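# Garnosico shelf set – README

Status: working copy, numbers will move. Last touched in September.

Demos for shelf placing and retrieval, collected by hand with the Horus gripper. No robot arm in the loop, people walk up and do the task. Policy training happens in the Bai repo, not here.

## Whats in it

- 2000 demos total
- 337 held out for eval, do not train on these
- 103 flagged (tracking dropped out, or the item got fumbled), kept in their own folder
- one short task string per demo, lower case

Items are desk and household stuff. Cups, mice, tape rolls, small boxes. Shelves get dressed with things a real shelf has on it – books, vases, pictures – and the dressing changes between batches. Please don't tidy it up. The first version had bare shelves and the policy fell over the minute there was anything behind the target. 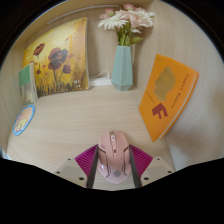
Grip width is logged at every step, same clock as the video. Poses are relative to the start of the demo, not to the shelf. If you need shelf coordinates you have to fit them yourself, script is in tools/ but its slow.

## Collecting more

1. Wipe the lens. Yes every time.
2. Run the calibration clip, then don't touch the mount.
3. Fingers on the sides of the item. Press, don't pinch the tip.
4. Go in slow, pause before you let go, back out straight.
5. Bad take – flag it, dont delete it.

Upload before Friday noon or it waits for the next build.

## Known problems

- Wide lens, so shelf walls bend hard near the edges. We do not undistort. Bai expects raw.
- Black area low in the video is left in on purpose, crop in your loader if you must.
- First 700 demos use the old task strings ("put thing" etc). Mapping file included, recieved no complaints so far.
- Loader for Iltance is untested on this version.

## License

Research use inside the project. Ask before passing it on.

Comments (3)

> does the 337 include any flagged ones? split file is unclear

> No, flagged are seperate. Will fix the split file.

> Iltance loader works if you rename grip_w to width. Only tried it on the held-out part.

Contact: Garnosico data desk | © Garnosico | Back to top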